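Sim bench log, student manipulation project (team Lirkari)
December, started 4:10 pm

Present: me (Veronica), Asif, Tanveer. Javiera joined for the last half hour and ate the crackers.

Where we left off: pick success in sim was fine as long as the object sat square to the desk. Rotate it and the arm pinches air with great confidence. Tanveer calls this "approaching the problem from the wrong angle" and has been asked to stop.

Ran the randomizer overnight with the new seed list. 1000 episodes requested, 747 finished. The other ones died on startup with the same texture path error as before, so somebody (me) did not merge the fix. Merged now. Asif watched me do it.

Out of the finished ones, 73 were thrown out by the checker before the arm even moved, objects spawned through the desktop or stacked inside each other. I looked at a handful. In one the bowl had the monitor stand through it like a piece of modern sculpture. Spawn margin bumped up a little. If it still happens we'll do a proper collision check, as Lindsay told us to in October.

Texture randomizer: still drawing from the whole image folder for every flat surface. We never filtered the folder. The policy is supposed to learn that floors and panels don't matter, and it is certainly getting the chance. Asif wants to keep it this way. I want it noted that I find it hard to debug a robot standing on a giant phone keypad. Outcome of discussion: we keep it.

Grasp yaw. Tanveer found that the angle was being read in the world frame and then used as if it were in the gripper frame. Two weeks of my life. Changed in grasp_utils, one line, plus a comment in capitals. Reran the small set by hand, 11 scenes, long thin object at odd angles. Better. Two misses, both with the object close to the bowl, where the planner gets shy about the fingers and stops short. Not the same bug, I think.

To try next:
- shrink the padding on the bowl in the planner, it's set for something the size of a bucket
- open the gripper wider on the way down and see if it clips the rim
- log the yaw at the moment of closing as well as at the start, we only have the start
- ask Lindsay if the club demo needs the desk scene or if the plain table will do

5:40 pm. Javiera asked why the monitor in the scene is never switched on. Asif said it saves electricity. She wrote this down, so expect it on the poster.

Demo slot is ten minutes including questions. Tanveer does the talking, I drive, Asif stands near the power strip. Memon's team goes before us with the line follower that everybody likes, so we should have at least one clean pick queued up and not rely on live luck.

Left the short batch running on the lab machine, please don't close the terminal with the green text. Scene below is the one I'm using for the padding test. 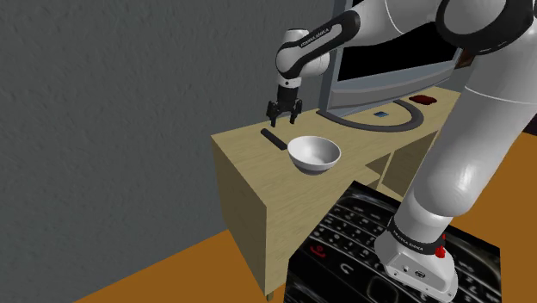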